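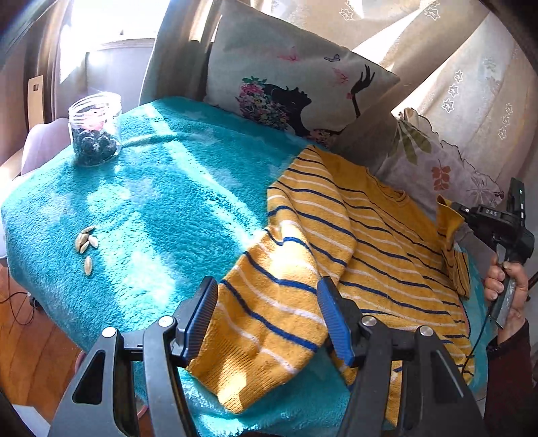 Clearing the Bed Before the Winter Box

Every May the cold-weather textiles in this apartment go into one storage box under the bed, and every May the bed serves as the sorting surface. The box is a Skutden, the 40-liter size, with a clip lid. It is slightly too small for the job, so the order of folding matters.

The yellow striped knit is the problem piece. Navy and white stripes run across it, and they show at once when a fold has gone crooked. I use the stripes as a ruler. If the lines on the top layer sit parallel to the lines underneath, the fold is square and the piece will lie flat in the box. If they cross, I open it out and start over.

Method, for anyone with the same box:

1. Spread the turquoise blanket over the bed and leave it there until last. Knitwear grips the pile and stays put while it is being folded.

2. Lay the knit across it and pull the long edges straight before making any fold at all.

3. Fold lengthwise in thirds, then in half. Press out the air with a flat hand, working from the closed end toward the open one.

4. Leave it alone for 3 minutes. Thick knit rises after folding, and the height at that point is the height to plan for.

I measured the Thibodeau cardigan this way last year and it gained 30 millimeters while it sat, enough to keep the lid from closing.

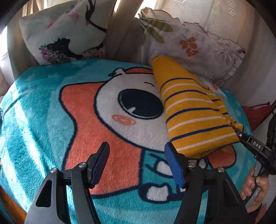

The blanket goes in after everything else. I used to roll it, but a roll leaves empty corners in a rectangular box. Folded into a slab, it fills the top layer evenly and holds the knitwear down. It gets washed first, on cold, with no softener, and dried completely on the rack. The Fusari detergent I bought for it left the fleece stiff, so I went back to the plain one.

Pillows stay out all year. The embroidered cover has a lace edge that catches on zippers, so I wash it in a mesh bag and never with the Momilari jacket.

Next is the closet shelf, where 96 centimeters of width is currently holding two spare duvets and a fan.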